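Search Plorgate Home Notes Search Go

A Little Physics Around the House

I got a C in high school physics and I've been making up for it in my kitchen ever since. Heat, air, water, friction, they're all at work in your house whether you paid attention in class or not, and once you know a few of their habits you can get a surprising number of chores to go faster. I love this stuff! So these are the tricks I use most, with a bit of the science behind them where I understand it (and where I don't, I'll say so).

Jar lids

Run the lid under hot tap water for a moment, then dry it well and twist. Metal grows more than glass does when it warms up, so the lid loosens its hold. If it's a jam jar straight from the fridge, let it sit on the counter first, because cold glass and hot water are bad company. Still stuck? Slip the tip of a spoon under the rim and pry gently until you hear the pop. You've let air in, and the vacuum that was holding the lid down is gone.

Static in the dry months

Every October the heat comes on and I start getting zapped by my own door handles. Dry air lets charge build up on cloth and on you, and damp air lets it leak away. A drying rack full of wet towels in the bedroom helps more than I expected. So does keeping cotton with cotton in the dryer, and pulling the synthetics out while they're a tiny bit damp. For a skirt or slip that clings, run a metal hanger down the inside before you put it on. Touch something metal with a key in your hand before you reach for the handle, and the spark jumps to the key and you hardly feel it.

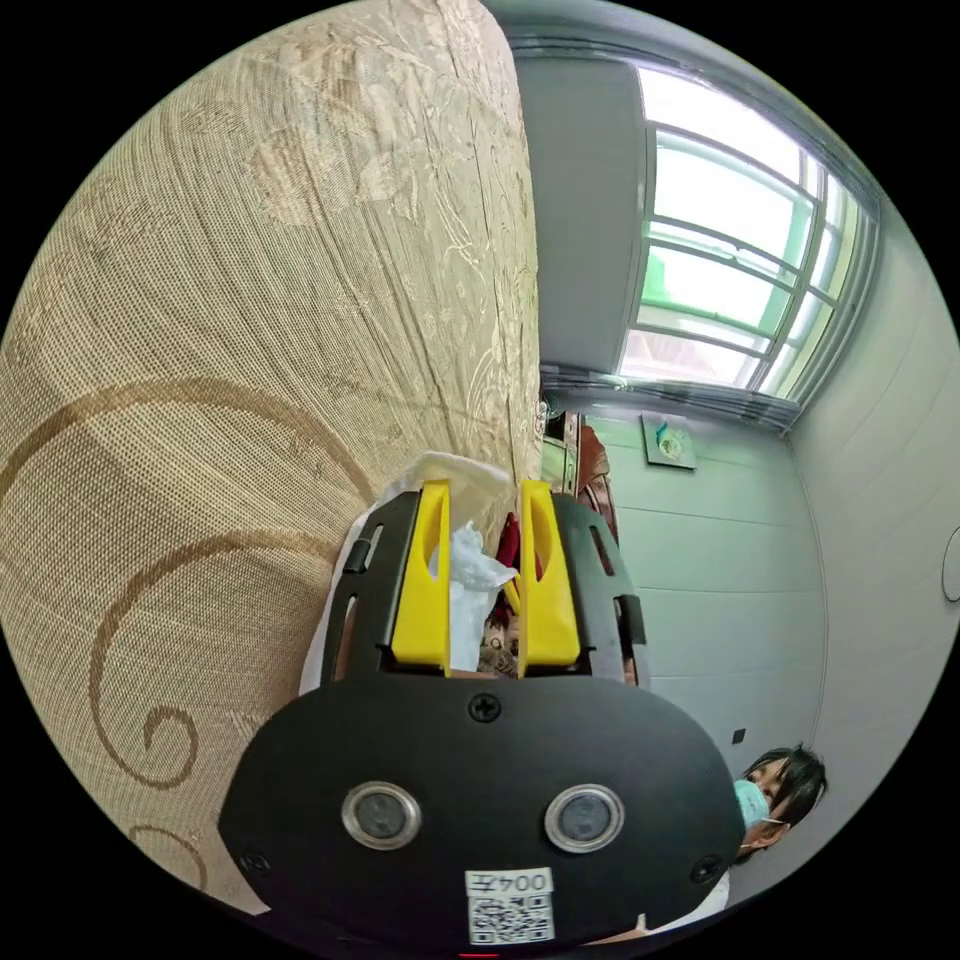 Chae-won Heo writes: I tried the hanger trick on a polyester dress and it worked for maybe an hour, then the clinging came right back. What fixed it for me was a little plain hand lotion on my legs first. Is that the same physics or something else?

Same physics, I'm pretty sure! Lotion leaves some moisture on your skin, and moisture helps the charge wander off before it piles up. The hanger only takes away the charge that's there when you use it, and then you walk across a rug and make more.

Drying things faster

Moving air beats warm air more often than you'd think. Wet cloth sits in its own little blanket of damp air, and a fan pushes that blanket away. I timed two matching dish towels one Monday, one hung over a warm radiator and one in front of a small fan, and the fan towel was dry in 38 minutes. The other one needed a good while longer. (My radiator is old. Yours might win.)

A few more on the same idea:

- Leave a space between hangers on the rail, a hand's width if you have it.
- Roll a wet sweater in a dry towel and kneel on it before you lay it flat.
- Turn jeans inside out so the pockets get the air.
- Shake T-shirts hard before you hang them. 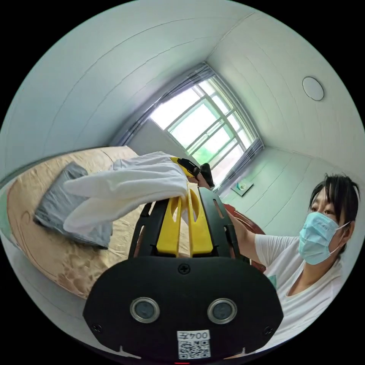

Hems and collars are always the last to dry, because there are more layers there and less surface for the water to leave from. Pinch them between your fingers before you put anything away. If they feel cold, they're probably still damp, since water carries heat off as it evaporates. I check every seam on towels and hoodies like that now, and my linen closet has stopped smelling like a basement.

The microwave

Household microwaves run at 2450 megahertz, and the waves bounce around and make hot patches and cold patches inside. You can find yours! Take out the turntable, lay a flat plate of grated cheese in there, and run it in short bursts until you see melted spots. Once you know, put your food toward the edge of the turntable, where it travels through more of the patches, and leave the center of a big plate of leftovers empty like a doughnut. Then let it stand a couple of minutes so the heat can spread.

Squeaks and sticky drawers

Rub a plain candle along wooden drawer runners, 3 or four passes each side. Wax fills in the rough places and the drawer glides. For a squeaky hinge, pull the pin, wipe it clean, rub it with the same candle and tap it back in. I did all 11 hinges in our house with one stub of candle and had some left over.

Next up is ice: clear cubes, frosty freezers, and how to get a stuck tray to let go.

Contact us | © Plorgate Home Notes | Back to top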